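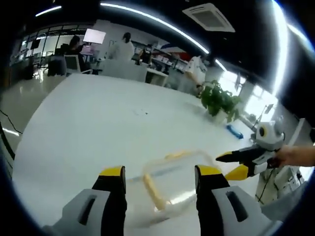
Binta Lawal would like it known that a food container should be stored with its lid on, and that stacking them without lids is how lids get lost. She has said so more than once, and the shelf is now arranged her way.

Home Gallery Kitchen & Storage Notes Contact

Clear Containers, Large Table

A short gallery on plain see-through food containers, the sort most kitchens have too many of. We have been sorting out the shared cupboard at Akande over June, and the containers took longer than the rest put together. The old ones were cloudy, cracked at the corners or had lost their lids. We kept what was still good and bought a few new ones from Praner, in the 500 ml and larger sizes.

The container in the first picture is a rectangular one with rounded corners and a pale yellow line round the top edge. Clear sides are worth having. You can tell what is inside without opening it, and leftovers get eaten sooner.

The leafy plant in the white pot stays on the table. It has been moved to the windowsill twice and did badly there both times.

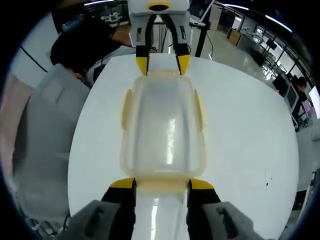

Words: Somtochukwu Effiong
June | Kitchen & Storage

On the round white table, with a grip on each end of the rim. A wide container is best held at both ends, especially a full one. Held by one side only, it tends to bend in the middle and the lid can lift.

The amber tint is along the rim and the raised edges at the sides. The rest is mostly clear, a little frosted. Our older tubs went the same milky colour after a year or two in the dishwasher, so we now wash all of them by hand in warm water and leave them upside down on a rack. Tomato sauce still stains. A paste of bicarbonate of soda left on for an hour takes out most of it.

Notes on what we kept

Rectangular containers won over round ones, as they leave no gaps on the shelf. We settled on 2 sizes for everyday use and put the very large ones on top of the cupboard. The 200 ml pots are handy for dressings but nobody could find the right lids, so those went to the recycling point.

Labels go on the short end, where they can be read without pulling anything out. Masking tape and a pencil will do. The printed labels from Vunder looked better but left glue behind.

Next gallery: jars and bottles, once the lower shelf has been cleared.

We use cookies to remember your settings. By continuing to browse this site you accept their use. Accept Manage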